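1/ Robot fault thread! Our mug-hanging arm at Skundarine spent most of this week dropping enamel mugs, and I've had a ball finding out why.

2/ The job: pick up a mug, hang it on the tree. One finger goes inside the rim, the other stays outside, close, lift, carry. It ran sweetly all through February.

3/ Then on attempt 135 the mug slid out halfway to the tree and hit the planks. No alarm, no stop. The arm carried on and very politely hung nothing on a peg!

4/ The little green mug is the worst of the lot. Fingers down over the wall, tree still bare:
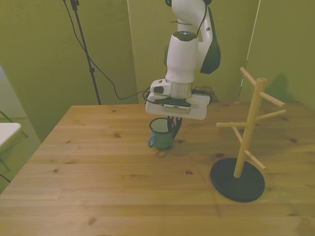
5/ The log is where it gets good. Gripper force was set to 2 after we loaded the Stonach update. It used to be higher, and the update had quietly put it back to default. Glazed enamel at that setting is like picking up soap.

6/ Second fault, and the one that bothers me more – the "object held" check only looked at whether the fingers had stopped moving. They stop when they're fully closed too. So an empty grip counted as a win.

7/ Fixed both. Force goes in our own config now, and if the finger gap reads closed, the arm stops dead and waits for a human.

8/ Also a new rule: hands off the table until the arm is parked, even if there's a mug rolling for the edge. I've grabbed for one myself. Bad habit, mate.

9/ 554 hangs since the fix, no drops. Glass mugs next!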